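Wikarel Laboratory
November 26, 2024

1/ The Wikarel Laboratory has completed the first phase of its Putgate study, which asks how well household handling skills can be taught to a robot from demonstrations given by people holding grippers in their own hands. A summary of the method and first results follows in this thread.

2/ Most teaching of this type is done at a table. The Putgate study was set up to move away from the table, to floor-level and whole-room tasks in which the person giving the demonstration must walk, bend and use both hands. All sessions were held in our shared workspace during ordinary working hours.

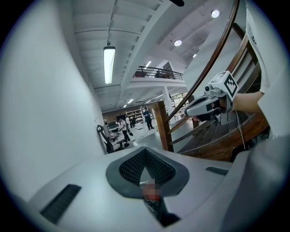
Hand-held gripper with marker cube, beside the staircase. Putgate study, Wikarel Laboratory.

3/ Each demonstrator works with a pair of grippers. The position of each gripper is worked out from the printed cube fixed to it, and the opening of the fingers is logged separately. Both records are joined to the video on a single clock before any training takes place.

4/ The first phase produced 200 accepted demonstrations. A demonstration was accepted if both grippers could be followed from start to finish, with no gap in tracking longer than 30 frames. Those that failed this test have been kept and will be released with the rest, marked as such.

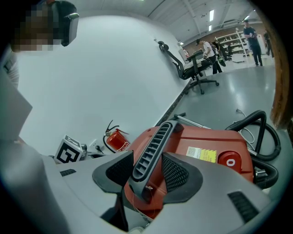
5/ Floor-level tasks gave the study its hardest material. A tool held low is easily hidden by the demonstrator's own arms, and large objects add to the difficulty. A canister vacuum cleaner such as the red one used at Putgate has a glossy body and a corrugated hose that can settle in a different loop each time it is put down. The hose is therefore left out of the object model, and the policy is trained to approach the body of the machine alone.

6/ Training used the Quispe software, version as published, with no changes to its default settings. We compared two policies. The first was given the view from the grippers only. The second was given that view together with one taken from head height.

7/ Each policy was tested over 100 trials on the same set of tasks. The policy with the added head-height view did better on every floor-level task. On tasks at waist height we found no difference that we would wish to defend. Full tables will appear in the written report. 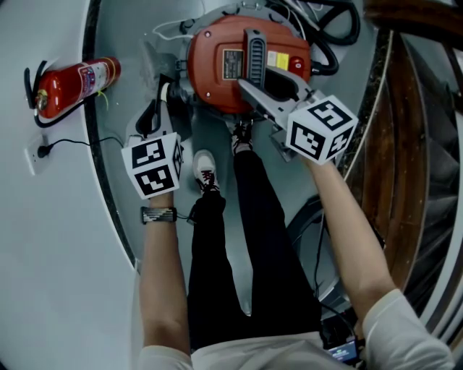

8/ We believe the gain comes mainly from the approach stage. From the gripper alone, the target often fills the view well before contact, and the policy has little to tell it which side it is coming from. Once contact is made, the two policies behave in much the same way.

9/ Two limits should be noted. All demonstrations come from one building, and the demonstrators were members of staff who knew the equipment well. Neither policy has yet been tried in a room it was not trained in.

10/ The second phase will be carried out with our partners at Vosow and is planned to reach 2000 demonstrations, with people new to the grippers taking part. Research groups wishing to have early access to the first-phase data may apply through the Putgate page on our website.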